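办完工签续签之后的一些记录

六月23日,星期一。上周五晚上收到邮件,续签批了。我把整个过程按时间顺序记一下,主要给自己留底,明年换身份的时候还要再翻出来看。

先说背景。我来这边三年多,第一张工签跟着第一个雇主走,公司叫 Crenshaw,做仓储软件的,规模不大。去年冬天他们把我这个组并到另一个组,我的职位名称改了,工作内容其实没怎么变,但合同重新签了一份。当时没多想,后来才知道职位名称一改,续签的时候就得多解释一层。签证上写的是旧职位,合同上写的是新职位,两边对不上,审核的人自然要问。

所以第一个教训很具体:公司内部调整职位的时候,让人事出一封信,写清楚旧职位、新职位、生效日期、主要职责有没有变化。我是事后补的,人事那边换过人,新来的同事得去翻旧邮件,前后拖了两个多星期。

材料清单我是从官网下载的,打印出来贴在冰箱上,一项一项划。大体分成几块:护照和旧签证,雇佣合同,雇主信,工资单,税单,学历认证,住址证明,照片,申请表。看起来不多,真正开始整理的时候每一项都能拆出小问题。

护照。我的护照还剩不到两年有效期。签证的有效期不会超过护照,所以如果护照快到期,最好先换护照再续签,不然批下来一张短的,很快又要重来。我算了一下,这次续的是两年,护照差一点点不够,最后决定先换护照。换护照走的是线上预约加邮寄,花了五个星期,期间旧护照在使馆手里,哪儿也去不了。原来打算四月去看一个展,票退了。

学历认证。第一次申请的时候做过一次,报告有效期五年,这次还能用,省了一笔钱。但是申请表里填的学校英文名必须和认证报告上的一模一样,我上次填的是学校官网的写法,报告上多一个逗号和一个城市名。这次按报告来,一个字符都没改。

工资单。要求最近连续的工资单,我交了16张,双周发一次,从去年十一月开始。我们公司用 Olline 发工资单,可以在后台批量下载,但是批量下载出来的文件没有公司抬头,要一张一张点开再存才有。这个是我交之前一晚发现的,坐在床边一张一张重新下,下到快十二点。

税单。只交了去年的。我看到论坛上有人说要交三年,也有人说一年就行,清单上写的是最近一个税务年度,我就按清单来。后面没有被追问。

住址证明。这一项我改了三次。我在二月底搬过家,银行账单还寄旧地址,电费单是合租的室友名下的,租约倒是有我的名字,但房东签的是手写体,扫出来很糊。最后交的是租约加一封房东信,再加一份改过地址之后的银行账单。多交比少交好,我的想法是让人一眼能看明白这段时间我住在哪里,中间没有空档。

说到搬家,新的住处比原来小,一间卧室,租金便宜一些,离车站走路十分钟。头一个月东西都没拆完,材料就摊在地上整理。好处是没有地方堆东西,逼着我把旧文件都过了一遍,扔掉两大袋。
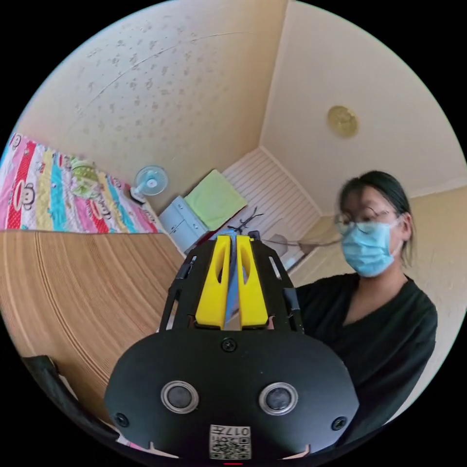
六月,家里。

接着说申请表。表是线上填的,一共16页,中途可以保存。有两个地方容易出错。

一个是出入境记录。要求填过去五年所有的出入境,包括当天来回的。我平时没有记录的习惯,是靠邮箱里的机票确认信和手机相册的定位一条一条对出来的,有一次坐大巴过境,没有机票,只能去查银行卡的消费记录,看那天在哪里买的咖啡。对完之后我做了一个表格存着,以后每次出门回来就补一行。建议刚来的人从第一天就开始记,日期、口岸、目的,三列就够。

另一个是工作经历。要求不能有空档,失业、休假、读书都要写。我在两份工作之间有过将近两个月什么都没做,第一次申请的时候写的是“旅行”,这次翻出来旧表,照着写了一样的内容。前后两次申请要一致,所以每次提交之前一定把整份表格存成文件,系统过一阵子就看不到旧表了。

照片是在车站旁边的照相馆拍的。我戴眼镜,店员让我摘了,说反光的话会被退。拍了两次,第二次才合格,因为第一次头发挡住了一点眉毛。

要不要找律师,我纠结过一阵。问了两家,一家叫 Korel,一家叫 Orkora。Korel 的报价是整包,从准备材料到提交到回复补件都管,价格我觉得偏高。Orkora 可以按小时买咨询,我买了一个小时,200块,把职位名称变更这件事单独问了一遍。对方的意见和我自己查到的差不多,就是写一封解释信,附上人事的信,把新旧两份合同的职责部分放在一起对照。另外提醒了我一条:解释信不要写太长,一页以内,先讲结论再讲经过。

我的信最后写了大半页。第一段说职位名称从什么改成什么,职责没有实质变化;第二段说原因是部门合并;第三段列附件。没有写感谢的话,也没有写自己多么喜欢这里。以前看过别人分享的模板,写得很动情,我觉得审核的人每天看那么多,应该更想快点找到他要的信息。

这一小时的咨询我认为值得,但整包服务对我这种情况没有必要。如果有拒签记录、有犯罪记录、换过好几次身份,或者家属要一起办,那是另一回事,还是找人比较稳妥。

提交是在五月初。系统显示付款成功之后会发一封自动邮件,里面有一个申请号。我当天就把申请号抄在本子上,又把邮件转发到另一个邮箱。付款用的是信用卡,银行当场拦了一次,说是异常交易,打电话过去确认之后再付第二遍才成功。第一遍有没有扣款我盯了三天,没有扣。

之后是录指纹。通知信在提交后第六天来的,可以自己选时间和地点。离我最近的中心排到两周以后,我选了远一点的那家,坐火车一个多小时,第三天就有位置。到了之后很快,排队加录入不到二十分钟。要带的是护照和通知信的打印件,手机上给他看不行,前面有个人就被叫出去打印了,楼下便利店可以打。

录完指纹就是等。官网上写的处理时间每周更新一次,我那段时间几乎每周都去看,从九周变成八周,又变成九周,其实和自己的申请没什么关系。期间旧签证到期了。因为是到期之前提交的,按规定可以在原条件下继续工作,等结果出来。人事问过我一次有没有书面证明,我把自动邮件和官网上相关的那一页一起打印给他们,他们存档了。

但是这段时间最好不要出境。规定上说可以出去,回来的时候身份怎么算比较麻烦,可能会被当成访客放进来,那样就不能马上上班。家里五月底有点事,我本来想回去一趟,查完之后还是没有回。打了很多电话。

驾照也受了点影响。我的驾照有效期是跟签证走的,签证到期,驾照同一天到期。去换的时候柜台说没有新的签证不能给长期的,只能给一张临时的纸,有效期三个月。纸很薄,我套了一个塑料封套放在钱包里。医疗卡也是类似的情况,不过他们接受自动邮件作为证明,延了半年。

中间有过一次补件。要求重新上传学历认证报告,说文件打不开。我检查了自己电脑上的版本,能打开,可能是上传的时候出了问题。重新导出一份,改了一个简单的英文文件名,没有空格,没有中文,再传上去。给的期限是七天,我当天晚上就交了。补件的通知不会直接写在邮件正文里,邮件只说有新消息,要登录进去看,所以等待期间垃圾邮件箱也要每天翻一下。

从提交到批准,一共39天。比官网写的时间短,比论坛上晒得最快的那些人长。新的签证有效期两年,条件和原来一样,绑定雇主。信上的名字、出生日期、护照号我都对过一遍,没有错。有朋友遇到过护照号少一位的,改起来又花了一个月,所以拿到之后第一件事就是核对。

批准之后要做的事我也列一下,还没有全部做完:

把批准信发给人事,已发。
更新工资系统里的身份到期日,人事在做。
社会保险号的有效期要跟着改,需要去柜台,准备这周请半天假去。
驾照换长期的,要等社保号那边弄完,两件事可以约在同一天。
银行也来过信问身份状态,带新文件去一趟分行就行。
医疗卡再延一次。
出入境表格里补上这几个月,没有出过门,所以是空的。

费用方面,申请费、指纹费、换护照、照片、咨询、打印和邮寄,加起来比我预想的多一点,主要多在咨询和换护照上。公司报销了申请费和指纹费,其他自己出。报销要原始收据,信用卡账单他们不收,收据在系统里藏得比较深,在付款记录的下一级菜单里。

接下来打算准备永居。语言成绩还有效,但分数有一项偏低,可能要重考。推荐信需要前后两个主管分别写,职责描述要写得具体。打算七月开始整理,先把推荐信的草稿写出来给主管看,考试的位置也要提前订,听说暑假期间很难约。评论里如果有最近办过社保号更新的,麻烦说一下现在要不要预约,官网上两个页面写的不一样。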